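I'd been to two robot open days before the one at Jeseck, and both were the sort where you stand behind a rope and watch an arm move a box from one table to another. So I nearly didn't bother going out to Nandstead in November, what with the train taking forever and the rain coming in sideways. I'm so glad I did!

The Jeseck place is up a side street behind the Baran tile warehouse, and I walked past it twice. They let 33 of us in, split into groups of 8 or so people who'd never met, and my lot got the housework tour first (the other choice was the warehouse talk, with the sandwiches, so I had mixed feelings). Their big project is called Esis, and it's all about getting robots to cope with the jobs we do at home without thinking: folding, tidying, making a bed. Before a robot can have a go, people do the job themselves holding a gripper, over and over, and that's what the machine learns from. I had the grippers down as heavy industrial things, but they're chunky black handsets with bright yellow fingers, and I wanted one straight away.

The bedroom work was my favourite bit of the whole day. Clothes, bedding, the lot.

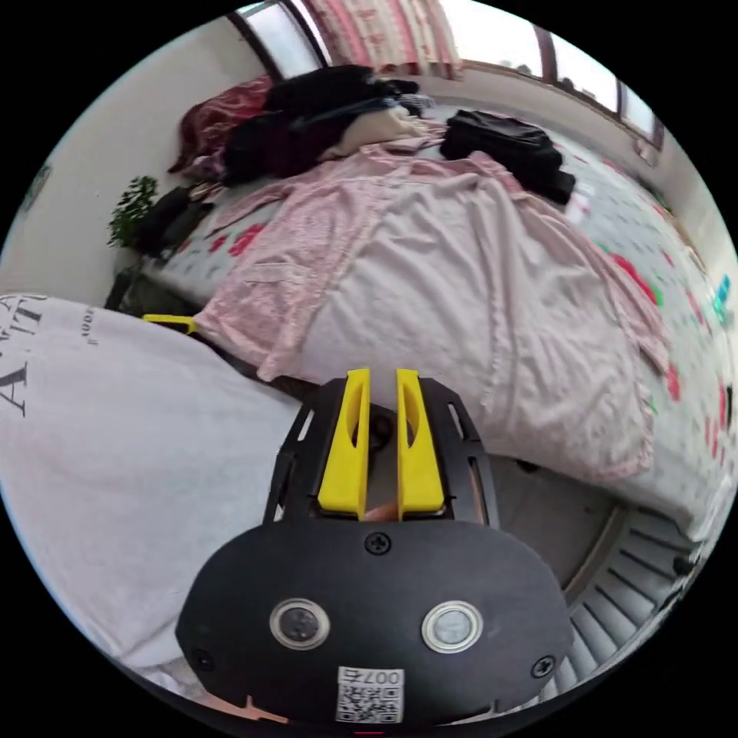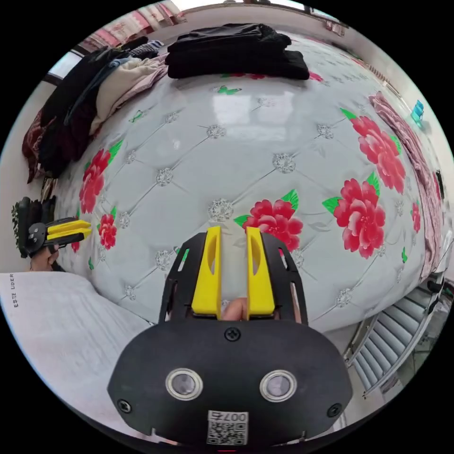
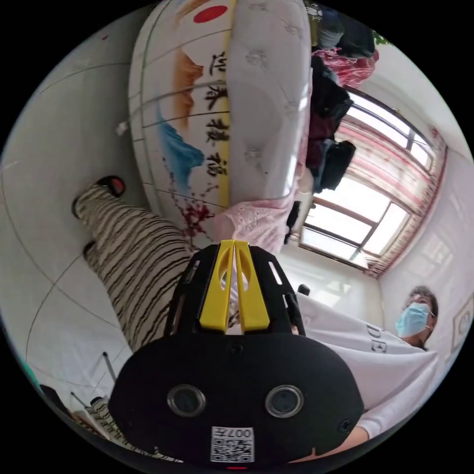
posted by nandstead_wanderer

I had a go myself, on a tea towel. It took me 14 minutes to get one fold I was happy with, and I've been folding tea towels for 40 years. You squeeze, the fingers close, and then you realise you've only caught the top layer and the rest has slid off on its own. My second try was worse. The chap next to me did a pillowcase beautifully first time and I've decided not to hold it against him.

What stuck with me was how fussy cloth is. Someone in our group asked why they didn't start with something easier, like cups, and was told they'd done plenty of cups, and that a cup is the same shape every time you pick it up. A nightie isn't. Fair enough, I've lost arguments with a fitted sheet myself.

The warehouse talk after lunch was a bit dry for me, lots of slides, and the heating was on full so I drifted a bit. Tea was good though, proper mugs, and there were still some egg sandwiches left by the time we got there.

If you're going to the next one, wear something with pockets because they take your bags at the door, and go early for the bedroom tour as it fills up. The last train back is just after six and the walk to the station is all uphill.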